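Search this notebook
Home Entries Gear Travel Contact
September 10, 2021
Posted by the Werkwood workshop

Back at the bench after the Skimness trip, and I want to get this down before the weekend wipes it out of my head. We took the sports marketing students to the volleyball hall to watch Kos play Skoro, and for once I sat with the group instead of hiding by the scorer's table, so I finally heard what they notice and what goes right past them.

The match went 3 sets to 2 and was a treat from start to finish! The students were meant to be writing down every sponsor message between points, and they did very well for the first two sets, then forgot completely once the rallies got long (so did I, to be fair). Next time I would give each pair a single set to watch and let them enjoy the rest.

Things to keep for the write-up. The fan zone opened too late, so most families walked straight past it to their seats. The serving contest at the break was the best thing all night - more than 20 kids lined up for it, and their parents stayed in the stands instead of going out for drinks. The T-shirt toss was fine but it only ever reaches the lower rows, and our group up top grumbled about that all the way home on the bus.

On our own side, the paper survey cards are still too long. I had five questions on them and people stopped writing after the third. I will cut it down and move the one about ticket price to the top, where it should have been all along. The clipboards held up nicely, though the pencils need sharpening before anybody takes the box out again.

Still to do: type up the cards, send the hall a thank-you note, and ask whether we can come back in December for the return match - I would dearly like to see the same two teams with a fuller house.

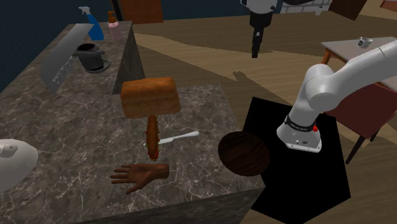 If they say yes, I will book the bus early this time and ask for seats closer to the floor, so the group can see how the fan zone and the court announcer work together.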